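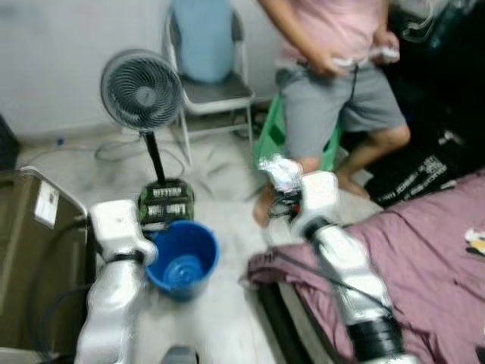 Blue plastic bucket on light floor tile, standing fan directly behind it.

HOUSEKEEPING NOTES: SMALL ROOMS, FLOORS AND BEDS

The October revision of the Prallton housekeeping sheet covers single-room units with a tiled floor and one double bed. It replaces the version taped inside the linen closets at Tedar and Hoxha. Vesela Perić wrote the floor section and Mimoza Nikolaidis wrote the bed section. The main changes are set out below. The full sheet is at both front desks.

Order of work

Bed first, floor last. The old sheet had the floor done first, and lint from the bedding then had to be picked up a second time. Anything that stands on the floor and can be lifted (stools, fans, crates, bags) goes to one side of the room, the first half is mopped, and the items are moved across once it has dried. In rooms where there is no clear side, move them into the hallway, but keep the fire door free.

Floor

Use one bucket per room. Fill to one third. A bucket filled higher than that slops over the rim when carried by one side, and most of the complaints about wet hallways at Hoxha came down to this. Change the water between rooms even if it looks clean.

Floor cleaner is Lirine, one capful to a third of a bucket. Lirine does not need rinsing at that strength. At double strength it leaves a film on glazed tile that shows as footprints the next day, and the only cure is two passes with plain water.

Work from the far wall toward the door. Grout lines are done with the hand brush once a month and are not part of the regular clean. Under the bed, use the flat mop with the handle laid down; the string mop will not reach the back corner and leaves a wet strip along the wall.

Fans

Unplug before mopping. Put the plug up on the bed frame or a stool, never on the tile. Wipe the base and pole with a damp cloth and the grille with a dry brush, working from the hub outward. Do not take the grille off. If dust has built up on the blades, write the room number in the log and maintenance will collect the fan. Maintenance cleaned 13 this way last quarter.

A standing fan goes back with its cord run along the wall. Buckets should be set down well clear of any fan that is still plugged in.

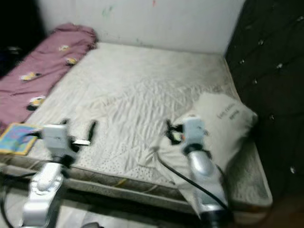 Double mattress in a corner, fitted sheet on, blanket rolled along the wall side.

Beds

Corner beds take longer than beds with access on both sides, and the sheet now allows for it. Pull the mattress out from the wall by a hand's width before starting. Fit the two wall-side corners first, then the two open ones. Working the other way means the last corner has to be stretched with one arm, and it comes off within a night or two.

After the fourth corner, pull the sheet tight along the front edge and tuck the elastic fully under the mattress. If the quilted border is still showing along the side, the sheet is either undersized or has ridden up. Check the size tag. Tedar has two depths of double mattress, and the shallow sheets have been turning up in the deep stack.

Creases across the middle are acceptable on a sheet that has just come out of the package. They should pull out to a large extent once all four corners are seated. Gray marks are not acceptable. A sheet with smudges or discoloration goes in the soak bin, with a safety pin at the mark so the laundry can find it. Two soaks is the limit. After that it is cut down for rags.

Blankets belonging to the resident are not washed or swapped. Roll the blanket lengthwise, lay it along the wall side while the sheet is being fitted, and leave it there unless the resident has asked for it to be spread. The same applies to patterned and children's blankets, which are sometimes mistaken for spare stock and sent down with the linen.

Padded headboards and side panels: vacuum with the soft brush only. Tufted panels collect lint in the recesses, so go over each row with the crevice tool on low suction. No spray of any kind on dark fabric or dark vinyl. Push the mattress back against the panel when finished and check that the sheet has not caught between the two.

Linen count

The September count came to 2,820 pieces across both buildings, of which 107 were set aside as worn. Replacement doubles are on order in the deep size only. Until they arrive, please do not hold back extra sets on the floor carts. One set per bed plus two spares per cart is enough.

Collection

Soak bins are emptied Wednesday at 7:30 a.m. Bags left beside the bins after that will wait until the following week. Corrections to the sheet go to Mimoza for beds and linen, and to Vesela for floors and fans.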